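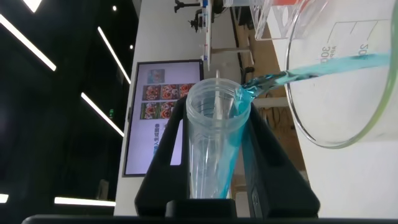 The price of keeping quiet

By Janelle Panganiban
21 January 2019

Ferine uses cookies to remember your settings and to count visits. By carrying on reading you agree to this. Manage cookies

Declan Ní Mhurchú talks a great deal for a man who sells silence. We had been sitting in the front room at Trirkatton for an hour and a half before I got through my first page of questions, and by then he had told me about his knees, his father's faith, the cost of heating oil and a bishop he once argued with on a train.

He is 59 and has run the house for most of his working life. People come for five nights, hand over their phones at the door, and do not speak until breakfast on the last morning. They pay £289, meals included. He doesn't call them guests or clients. He calls them "the people upstairs", even when they are in the garden.

I should say at the start that I don't believe most of what is claimed for silence. I have read the leaflets. They promise that the chatter of the mind will settle like mud in a pond, and that what lies underneath is clear water. I asked him how he knew it wasn't more mud.

"I don't," he said. "I never wrote that leaflet. Fitzgerald wrote it, and Fitzgerald likes ponds."

Fitzgerald Lindqvist is his business partner, and has put up most of the money since the roof was done. He did not want to be interviewed. His leaflet also says that silence "returns us to the self before the self", and I read that line aloud and asked what it meant.

"You'd have to ask him," said Ní Mhurchú. "I think it means you'll have a nice rest."

This is how he deals with a hostile question. He agrees with it, and you find you have nothing to push against. I suspect he has had practice. So I tried a harder one, and asked whether it was right to charge money for something that anyone can have at home by shutting the door.

"Can you?" he said. "Have you tried? I couldn't. I had three children and a dog. And I'd say the charge is for the soup and the bed. If you want to come and sit on the wall outside and be silent there, I can't stop you and I wouldn't send you a bill."

It was a good answer, though it leaves out that the rooms used to be let by donation. Under the old arrangement you put what you could in a box by the stairs. The fixed price came in with Lindqvist. I put this to Ní Mhurchú, and for the first time he took a while to reply.

"People put in what they could, and what they could was not very much," he said. "We had a winter when I was buying potatoes on my own card. I'm not ashamed of the price. I am a bit sorry about the box."

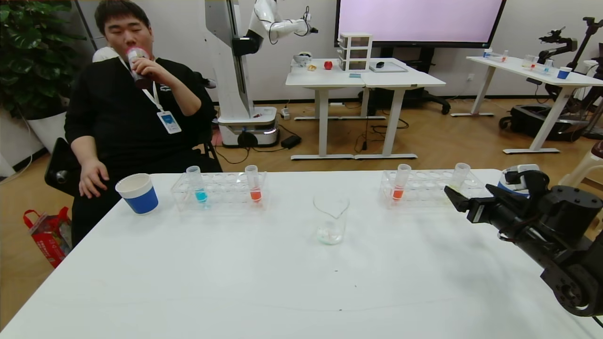 There are still free places, he added, and when I pressed him he said there were two of them in each retreat. You have to write and ask. I wondered aloud how many people who are short of money would write to a stranger to say so, and he said that was a fair point and he would think about it. I have no idea if he will.

What bothers me more than the money is what happens in those five days to people who are not well. Silence is sold as gentle. It isn't always. Uthai Nuchit stayed at the house two years ago, in April, after the death of his mother, and he told me over the phone that the second night was the worst of his life. "There was no way to get out of my own head," he said. "I'm used to that being the point. I was ordained for a time as a young man, I knew what sitting was. But there I had a teacher who would look at me and know. At Trirkatton there was a bell and a sheet of paper."

Nuchit did go down and knock, and he says Ní Mhurchú made him tea and talked with him until it got light. He was grateful for that. He has not been back.

I repeated all this in the front room. Ní Mhurchú remembered it at once.

"He was right to knock. Everybody's told they can knock. Whether they believe it is another matter, and I can't make them believe it. We ask more questions on the form now." I asked to see the form. There is one line on it about health, with a space to write in about the width of my thumb.

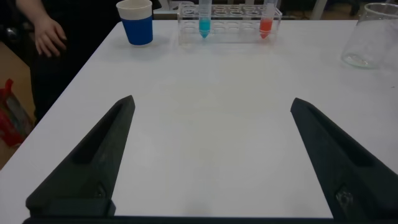 "I'm not a holy man"

His own route here was less tidy than I had expected. He trained as a surveyor. In his twenties he spent some months with a small religious community, whose name he asked me to leave out, and was told kindly that he was not suited to it. He thinks they were right. He says he wanted to be seen praying.

"That's the trap in the whole business," he said. "You give things up, and then you're the man who gave things up, and you're terribly pleased with him. I've met people who own one bowl and never stop telling you about the bowl."

Did he still pray? He said yes, badly, in the mornings. Did he think anyone was listening? He looked out of the window for so long that I thought he was making a point, and then he said a heron had landed.

He did come back to it. "I act as if someone is. I know how that sounds to you. I've had thirty years of acting as if, and I'd be lying if I said it had turned into certainty. Some weeks it's only a habit, like cleaning your teeth."

I liked him better for that than for anything else he said, and I noticed that it does not appear on the website. What does appear there is a figure. According to the front page, 937 people have "found stillness" at the house. I asked who had counted, and how you would tell.

"That's how many have stayed," he said. "Whether they found anything, God knows. One of them found a very good pair of gloves and took them home with him."

Would he change the wording?

"I'll mention it to Fitzgerald." 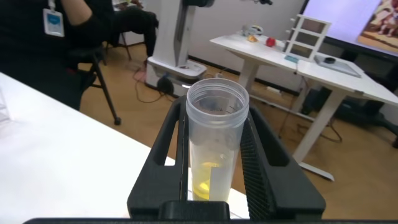
Yellow liquid in a clear plastic cup

Clyde Dvorak, who has stayed every year since the donation days, thinks I am being hard on the place. He rang me after hearing I had visited. "You're asking it to prove something," he said. "I don't go for proof. I go and I'm less unpleasant to my wife for a month." I asked if a week's walking in the hills would do the same job. He said he had tried that and had got blisters, and was unpleasant about the blisters.

A month, then. I would have more patience with the trade if it advertised a month. The old teachers whose words get printed on the cards in the hallway at Trirkatton were asking for a whole life, with the house and the purse and the good opinion of the neighbours all thrown in. You may think they were wrong to ask it. But they didn't let you have your phone back at the end, and it seems odd to borrow their sentences for a stay shorter than most people's summer holiday.

I said so to Ní Mhurchú on the doorstep, rather more rudely than I have written it here.

"Well, I'd put a longer stay on," he said, "but who'd come?"

He offered me a free place for the spring. I said I would need to think about it, and he told me that people who say so generally don't come. Then someone upstairs dropped something heavy, and he went in to see what it was, and I walked down to the bus.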